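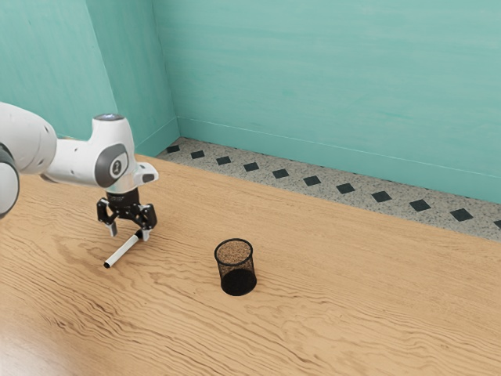
Flusov Opens Desk-Tidying Kit to Paid Subscribers, With Few Numbers Attached

Sat 27 October

Flusov has started selling access to Dristik, a software kit that it says will teach a robot arm to clear up a desk before the buyer owns one. The price is $291 a month, and the kit includes 21 practice tasks. All of them run in simulation.

The task the company leads with is the marker and the pen cup. An arm with a two-finger gripper has to pick a white marker up off a wood tabletop and put it in a black mesh cup. It is a fair test of grip and aim. It is also a very clean one, with one marker, one cup and a lot of bare table. Most desks in Driderthorpe, where Flusov has its office, probably look worse than that.

The company says Dristik was trained on 3301 simulated runs. It has not said how many of those ended with the marker in the cup, and the product page lists no results from a physical arm. Asked for both, Flusov said figures would come "at a later stage." It gave much the same answer in July, when the kit was still in a closed trial.

Mittal, a smaller rival, charges a single fee of $1412 for its own kit and lets buyers try three tasks free. Flusov offers no trial, and refunds stop once the first task has been downloaded.

Subscribers can add their own objects, though each has to be supplied as a 3D model. Support is by email only. The monthly plan renews automatically unless it is canceled a week ahead.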